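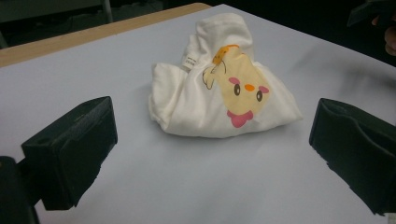
New pads, fewer dropped shirts: a morning at the Moswood folding bench

I spent a good part of a September morning at Zedside watching Benedetta Morelli change the pads on a gripper, and I had a much better time than I expected to! If you've been following the laundry project out there, you know the bench: white top, a pile of kids' clothes, and the hand-held grippers people use to pick things up and lay them out so the arms in the next room have something to learn from. The project is called Moswood and it's been going long enough now that the big questions are mostly about upkeep. Screws, tape, batteries. And foam.

The foam is what I came for. Each finger on the tool wears a thick black foam pad, and the pads take a beating (cloth is softer than you'd think until you've pinched it a few thousand times). Benedetta keeps a paper log taped inside a cabinet door, and the rule is simple enough: look at the pads every 2000 picks, replace them at 4000 no matter how good they look. The pair she took off while I was there had made it to the second number with a bit of fuzz along the bottom and one shiny patch where people squeeze hardest. I'd have kept using them. She gave me a look and dropped them in the bin.

Taking the old ones off is the slow part. She slides a plastic scraper under one corner and works it along, then rubs away whatever glue is left with a cloth and a little alcohol, and then you wait. She's strict about the waiting. Last spring somebody hurried it, and a pad crept sideways over the course of an afternoon until the fingers closed crooked, and a whole batch of recordings had to be gone through by hand to find where it started. There were 381 of them. I got the impression that the person who did the going-through was Benedetta.

The new pads come precut from Kellow, which used to ship them a hair too wide and doesn't anymore. She lines up the top edge first, presses down from there, and clamps the fingers together on a folded rag for about 40 minutes. We had coffee. I asked whether the harder foam from Marchetti was still on the table, because there'd been a lot of talk over the summer, and she said they'd tried it for two weeks and gone back. It was fine on towels and jeans, but thin cotton slid right out of it. The leftover Marchetti sheets are propping up a monitor now.

Once the clamp is off, the tool gets checked before it goes back to work, and I really liked this bit. She opens and closes it slowly with nothing in between and watches the gap from the front and then from above. Then a strip of printer paper goes between the pads and she tugs it at the top, the middle and the bottom, feeling for a loose spot. The bottom was a little weak on the left finger, so off came the clamp screws and on went a sliver of shim tape behind the mount. Second try, the paper held all the way down.

The last check is a real piece of clothing, and her favorite is a little white one with a yellow chick on the front, pink cheeks and pink bow and all. It goes down in a crumpled heap, fingers wide open on either side, and you come in from the front. She likes it for testing because the print is easy to find again in the recording, even when the cloth is so wrinkled that the poor bird looks folded in half. If the camera on the tool can see the chick and both pads at the start of a pick, the mount hasn't been knocked out of line while the pads were being changed. If one pad is missing from the view, you go back to the mounting screws and start over.

I asked to have a go and was allowed three tries with the spare tool. It's lighter than it looks and you do get a feel for the squeeze pretty fast, though I kept wanting to grab from the very top of the heap and Benedetta kept steering my elbow lower. My third pick was good enough that she said "okay," and I'm taking that as a compliment.

Two more tools are due for pads before the end of the month, and she's moving the log out of the cabinet and onto the wall by the door, where people will have to walk past it. Zedside is also ordering a second clamp, so they can do a pair of tools in one sitting. If you use the bench and your fingers feel draggy or the cloth is twisting as it comes up, write it in the log with the tool's number and leave that one on the left-hand shelf. Please don't peel the pads off yourself. She was pretty firm on that.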